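Notes for the Etgate demo talk, 18 minutes plus questions. Binta Ogunleye introduces me. Do not correct her on the job title again.

**Opening**

- We trialed the Rorbridge hand-held gripper kit through July. Bought it at list price, so I get to complain.
- Ask who has used a gripper by hand before. Wait. Wait longer than is comfortable.

**What you get**

- Two grippers, a charger, a carrying case with foam cut for some other product.
- The quick start guide is 37 pages. The quick part is page 2.
- Support answers in 30 hours, politely, with a link to the guide. (Pause. If no laugh, move on.)

**What we used it for**

- Picking up and handing over small soft stuff on a messy desk. Rondonuwu wanted clean blocks on a clean table. Every kit looks good on clean blocks.
- Soft things are the fair test. Squeeze too hard and you've flattened it, too light and it's on the floor.
- My verdict on the fingers: better than the brochure deserves. The pads are the part I'd pay for twice.
- The handle is another matter. My wrist filed a complaint by lunch on the first day — bring up Durkness here, whose handle is nicer and whose fingers are hopeless.

**Price slide**

- Say the number fast. Click.
- Spare pads are sold separately. Of course they are.

**Would I buy it again**

- For two people sharing a desk, yes. For one person, borrow one first.
- If someone from Rorbridge is in the room, say the nice thing about the pads again, slowly.

**Last slide, leave up during questions**

- One gripper has the plush doll by the head, the other has the crumpled green fabric. Wine bottle stays where it is.
- Repeat each question into the mic. Water is behind the lectern. 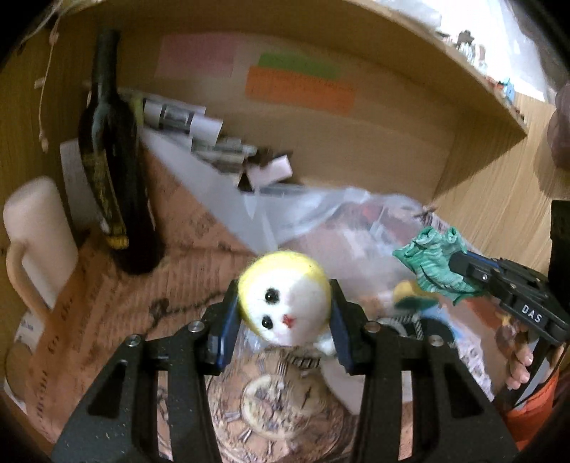
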